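4.2 Placing plates in a wire rack

The second task in our set is the one most people ask about first, since loading dishes is a chore nearly every home has. The arm must grip a plate by its rim, lift it clear of the table, bring it over a wire basket and let it go so that it stays where it was put. We ran the task with 42 starting positions for the plate and kept the basket in one place. Cosgrove and Alcantara scored all trials from the recordings. A trial counted as a success only if the plate was released in the basket and neither item had to be moved by hand.

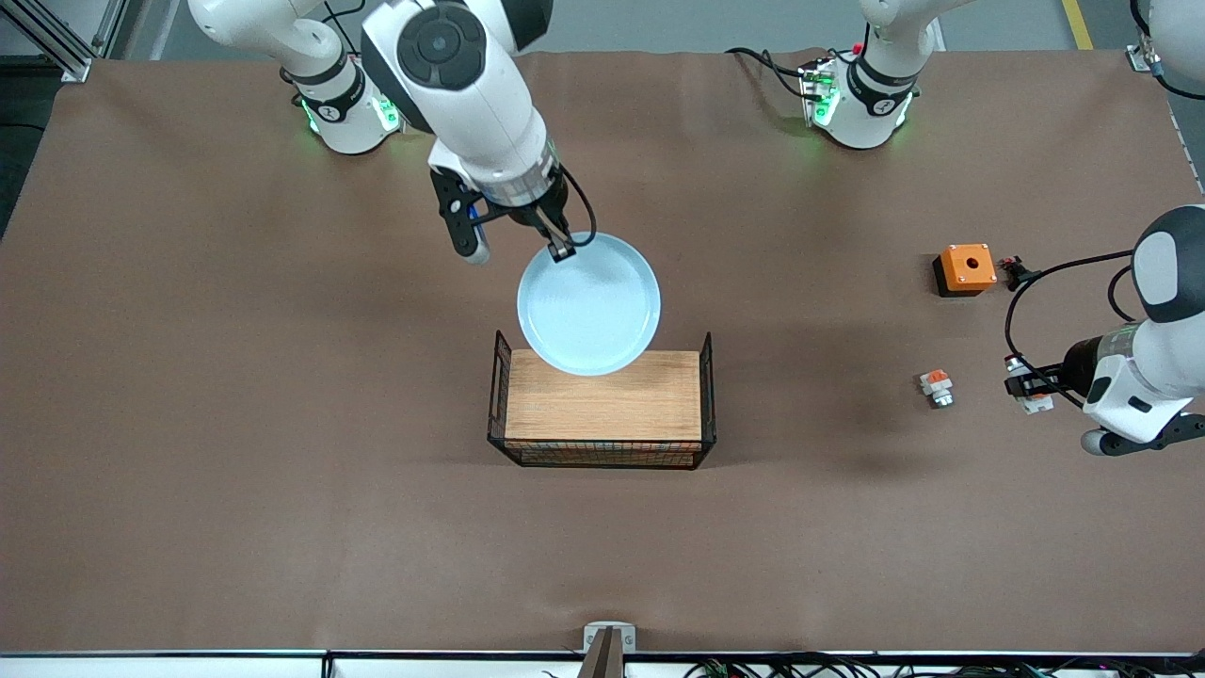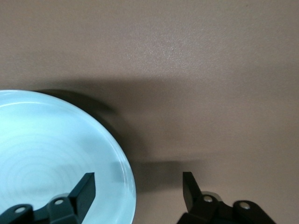 Figure 2. The plate task. First picture: plate held by the rim near the wire basket. Second picture: plate and gripper fingers from close range.

Most failures came before the lift. A flat plate leaves very little room under its rim, and the Lindska controller often closed the fingers too high, so that they slid off the edge. Lowering the approach height by 2 mm fixed many of these cases but caused the lower finger to press on the table in others. Glare on the glaze was a further problem for the depth estimate, as Maksymiv had found earlier with glass lids.

Release errors were less common and harder to correct. If the plate was gripped off center it turned slightly on the way to the basket, and the controller had no step for checking the angle before opening the fingers. Adding a pause of 500 ms let the swing die down but did nothing for the angle itself.

We do not think these results support the claim that dish loading is ready for home use. A person does the same job without looking closely, and with plates of many sizes. Section 4.3 covers the towel task, where contact with the table matters less.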